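Chapter 8
A Morning at the Open Day

Before we study how a robot is planned and programmed, it is useful to stand next to one. This chapter begins in Skemcombe, where the company Drasham opens its workshop to visitors each October. In one morning a student can see how an arm is started, how it is taught a position, and how often the people beside it must stop and think.

Visitors to Skemcombe follow a demonstration in small groups. The host first shows the stop button and asks each person to find it with their own eyes. Then the arm is moved slowly, and the group is asked to say which joint will turn next. Most people guess wrong at the beginning. The gripper gets the most attention, although the joints behind it decide where it can go. Between flowered wallpaper and metal rails, a finger with a scooped tip has to be directed with the same care as in a factory.
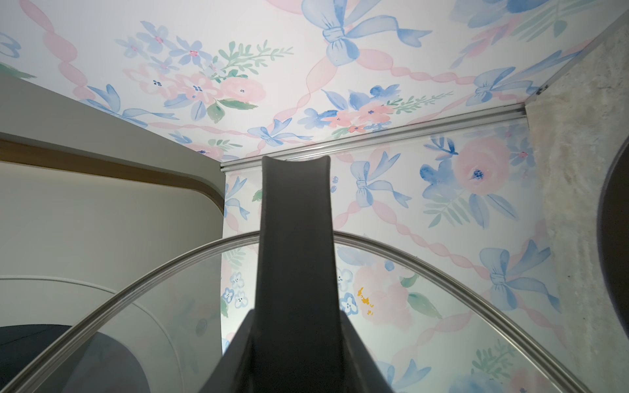 Marilou Dimaculangan remarked after her visit that she had expected speed, and that what she remembered was the waiting. We ask you to keep her remark in mind when you read about cycle time in Section 8.2.

In this chapter you will learn to prepare a demonstration, to explain a movement to people without training, and to write a short report of a visit. Key words: joint, reach, gripper, teaching, cycle time.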